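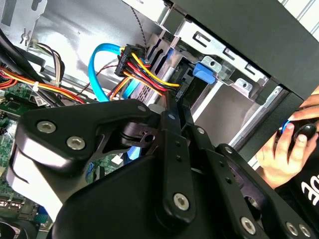

Progress report, January: Mallside computer reuse project

What a good start to the year! Your grant of 70 desktops is well under way, and 50 are now stripped, cleaned and sorted at our Mallside bench. We've found the hard drives quick to work on once the data and power cables are unplugged, and those blue plastic fittings save a lot of fiddling with screws.

Parncombe library has asked for the first batch, which we're thrilled about. 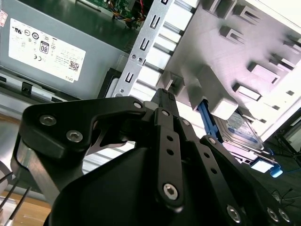 What happens to the old hard drives?

Each one is wiped and tested before it goes back into a machine. The 4 that failed so far have been set aside for shredding.

Next month we start on the remaining 20 and order new power leads. Spending stands at £127 so far, all on cables and labels.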